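## 4.2 Recording a demonstration with the hand-held gripper

Before you start, check that the Plornel gripper is charged and the Jang recorder shows a green light. Keep the two square markers on the finger plates clean. A finger mark on them can stop the tracking.

1. Place the objects of the task on the table. For the task "shoe to box", stand the sneaker up and open the fabric box at its left side. Other objects, like books and soft toys, can stay behind.
2. Hold the gripper still for 10 seconds, then press **Start**.
3. Move to the shoe slowly. Bring the orange pads to both sides of it and close the fingers with light pressure.

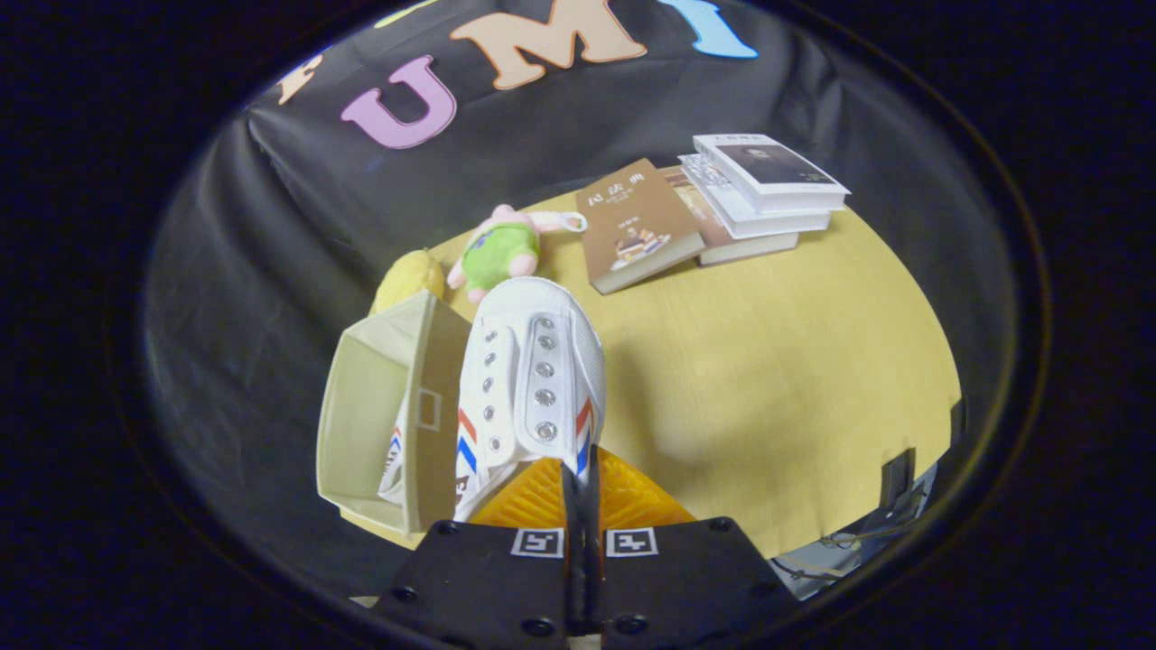 4. Lift the shoe, carry it over the box and lower it inside. Open the fingers only when the shoe has support from below.
5. Move the gripper back 20 cm and press **Stop**. One demonstration should not be longer than 30 seconds.

**Note:** Change the position of the shoe a little between demonstrations - otherwise the robot learns only one place.

**Caution:** Do not squeeze hard. The pads are soft and they can tear on metal eyelets.

### If the recording is rejected

Fanix shows code 27 when a marker was covered for too long. Delete this demonstration and repeat from step 1. Do not cut the file by hand.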